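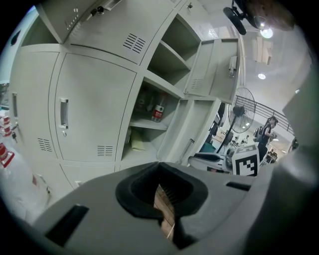
Mundance student build weekend: progress report to the Stustarari fund
21 Feb 2023

Torben Voß asked for numbers first. We took 669 sign-ups against a target of 2,000. Of the grant, 1,270 euros has been spent, nearly all of it on the room deposit and the bus from the Petchrat campus.

I would not read much into the sign-ups. The form takes one click and asks for no commitment. Last year's list looked healthy too, and the hall was half full by lunch.

Teams are a better guide, and there are 19. Most come from computing courses. The push to bring in design and nursing students has so far produced a lot of posters and two teams. I was doubtful about the posters in the autumn and still am.

Wanaretti has offered free hosting for every team. The terms run out after the weekend, so any project that survives will need to move. I have asked for six months and had a friendly reply with no answer in it.

Mentors are still short on the hardware side. The judging sheet is agreed, though I think it gives too much weight to the pitch.

Second payment is requested as planned. Please don't raise it on the strength of the sign-ups.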